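How many garment folding demos before the policy stops grabbing two layers?
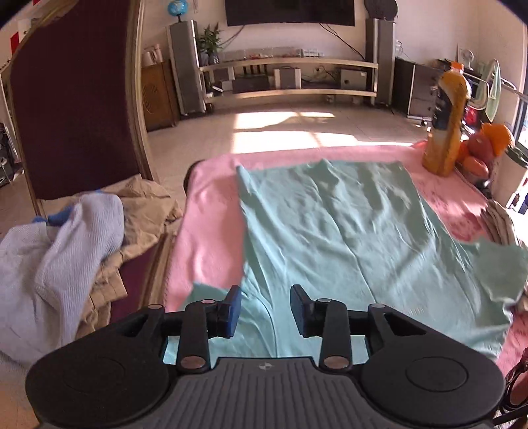 Posted by Juniper Zamora

Hi all, I've been reading this forum for months and finally have something to ask, so please forgive the length. I'm collecting folding examples with a hand-held gripper for a small home laundry project we call Jalska. The idea is the usual one: I do the task myself with the gripper in my hand, the wrist camera records, and a model learns to go from what the camera sees to where the fingers ought to move next. I do tops only for now, laid out flat on a bed cover, and I record in people's real homes because I don't want a model that only knows my own spare room.

So far I have 600 demonstrations of the first sleeve fold. My trouble is the pinch. When we run the trained policy on the arm, it goes to a sensible spot near the cuff, closes, and comes up with both layers of the sleeve plus (too often!) a nice fat pinch of the bed cover underneath. Then the whole lot travels across together and you get a sort of tent. Out of 70 trial runs last week, it did this on more than half, and I stopped writing down the rest because I was getting cross.

Things I've already tried: slowing down before the close, throwing out the demos where I fumbled, and ironing everything first, which I gave up on because who irons before a robot folds. The garments are a mix of thin and thick knits. Most of my demos start with the piece already spread out but creased.

Do I simply need more data, or am I teaching it something wrong? And does all the household stuff in the background hurt me? My friend Felista thinks I should hang a plain sheet behind everything, but that feels like cheating, and I'd have to carry the sheet around with me. Any thoughts are very welcome, even the unkind ones.

Loretta Park

Hello Juniper, and welcome. I had this very trouble through most of a summer, so let me tell you what I'd look at, in the order I'd look at it.

Start with your own hands. Pull up a dozen of your demos and play them at quarter speed, watching only the last moment before the fingers close. I'd bet a good lunch that you come down at a different angle nearly every time, and that on some of them you press into the mattress. A person does that without thinking — you feel the cloth give, you wiggle a little, you get the layers you want, and off you go. The camera doesn't feel any of it. What the model learns is "push down here and close," and on the arm, pushing down into a soft bed gathers up whatever is there, cover included.

What fixed it for me was making the approach boring. I come in low and nearly flat to the fabric, with the lower fingertip just touching, slide it under the edge, and pause before I close. The pause matters more than I expected it to, so please don't skip it. It gives you several images where the tip is plainly under the cloth and the gap is still open, and that seems to be the thing the model needs to get a good look at.

Second, decide how many layers you want and stick to it. If half of your demos pick up the top layer and half pick up both, it has no way to guess which one you're after, and I'm afraid it will happily do something in between. For a sleeve fold you want both layers and no bed cover, so make that the rule and throw out everything that breaks it, even the pretty ones.

Third, put recoveries in. When I got a bad pinch I used to stop and start over, and so my model had never once seen a bad pinch, and when it made one it just carried on as if all was well. Now I leave a share of them in on purpose: pinch wrong, open, back off, come in again. Label those so you can take them out if they do harm. Mine didn't.

As for the number, my set had 1,471 demos by August, and I'd swap the first thousand for 600 careful ones. Don't collect more until you've watched what you've got.

Leave the background alone! Sunlight on the floor, clothes on a chair, somebody's drink and fruit, all of that is what the thing will meet when it goes to work. I would only move whatever the gripper could bump into, and check that one particular room isn't most of your set.

Estíbaliz Carrasco

Just get more data. Also try a different cover color, if it's close to the shirt the model can't tell them apart. Worked for me with towels.

Imani Halvorsen

I agree with nearly all of what Loretta wrote and would add one dull thing, which is to check your gripper width readings. On ours (we use a Mirkasent tool, yours may be different) the recorded opening lagged 5 frames behind the camera. It doesn't sound like much, but it meant that in the training data the fingers seemed to be closing after they had already shut, so on the arm the close came late and deep. You can test it in a minute. Hold the fingers in view, snap them shut a few times, and line up the width plot with the video. If the two don't match, shift one of them and retrain before you record anything new.

On cover color I'd be a little careful with Estíbaliz's advice. A strong contrast between cover and garment does make early training easier, and I'd start there if you're stuck. But if every cover you use contrasts nicely, you'll have trouble the first time somebody lays a gray shirt on a gray blanket. Mix in some hard pairs once the easy ones work.

And do vary how the sleeves lie. If they always point straight out to the sides, it will learn where sleeves usually are and stop looking for them.

Juniper Zamora

Oh, thank you both so much (and Estíbaliz too, I do have a striped cover I can try). I watched twenty minutes of my own demos last night and Loretta is quite right, I push down like I'm kneading bread. Imani, I ran the snap test this morning and the width is late, though by less than yours. I'm going to fix that first, retrain on what I have, and then re-record the sleeves with the slide and the pause. I'll post the new trial numbers under this thread.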